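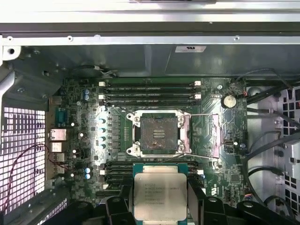 Photo: Azra Halilović / Skendel Documentation

Support > Workstations > Bemmont 600 > Setup Guide > 7. Acoustic Settings and Fan Profiles

7. Acoustic Settings and Fan Profiles

The Bemmont 600 ships with the Balanced profile active. Change the profile only after the operating system and the Skendel Control utility are installed. The processor socket and memory slots do not need to be accessed for any step in this section.

7.1 Selecting a profile

1. Save open work and close all applications.
2. Open Skendel Control and select Cooling.
3. Choose Quiet, Balanced, or Sustained.
4. Click Apply. The fans run at full speed for 7 seconds, then settle.
5. Restart the workstation.

NOTE: Quiet limits processor power under long loads. Rendering and simulation jobs take longer to finish in this profile.

7.2 Setting a custom curve

1. In Cooling, select Custom, then Edit Curve.
2. Drag the first point to the idle speed you want. The lowest speed accepted is 600 rpm.
3. Set the remaining points. Each must be at least 200 rpm higher than the one before it.
4. Enter a name for the curve and click Save.

The curve is stored on the system board and stays in effect if the drive is replaced. A firmware update resets it to Balanced. Export the curve before updating.

CAUTION: At 91 °C the system ignores the custom curve and runs all fans at full speed. If this happens repeatedly, return to Balanced and clean the front filter (see 9.2).

7.3 Placement

Leave the front and rear vents clear. Do not place the workstation on carpet or inside a closed cabinet. When it stands under a desk, turn the rear vent away from the wall.

7.4 Fan alerts

One long beep at startup means a fan is not reporting its speed. Shut down, disconnect the power cord, and check the fan connectors. If the beep continues, contact Skendel service and have the serial number ready.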